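Tile and timber – what would you put with a brown table?
Home & Garden > Floors

brula_bound
Posted Wed 9 September
We finally get to redo the kitchen floor and I'm so excited I can't sleep! The room is 15 square metres and the old lino is coming up next week. I love pale stone-look tile but my sister reckons it shows every crumb. Anyone living with it?

Moen_Creek
Had ours since March and I love it. Speckled hides crumbs far better than plain white – our last place was plain white and I swept twice a day. Go for grey grout, though. White grout in a kitchen is heartbreak.

tallpaddock
Disagree on the speckle. It looks busy in a small room. Plain and matt for me, in the biggest tile you can afford.

Moen_Creek
Busy? With a plain timber table on it the floor just settles down. These are the colours I mean: 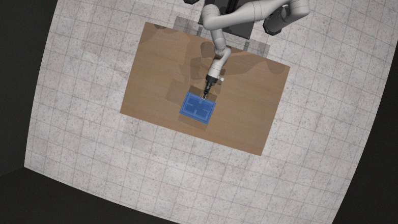
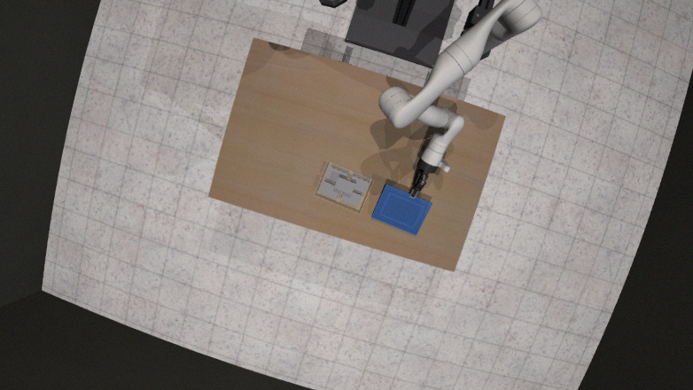 Renders, both with a wood-look tabletop over pale tile.

brula_bound
Oh, that's lovely! The brown really warms it up. Our table is my nan's old one and it's nearly that colour.

tallpaddock
Fine, the timber helps. I'd still lay the tiles square to the walls and keep the gaps thin.

Kerstin Dalen
We paid $1138 for tile and another $285 for glue and grout at the Cleritbridge yard. Buy a spare box! We cracked four and the colour had changed by the time we went back.

brula_bound
Spare box noted, thank you! Did you seal the grout yourselves?

Kerstin Dalen
Yes, one weekend, two coats. Easy job, sore knees.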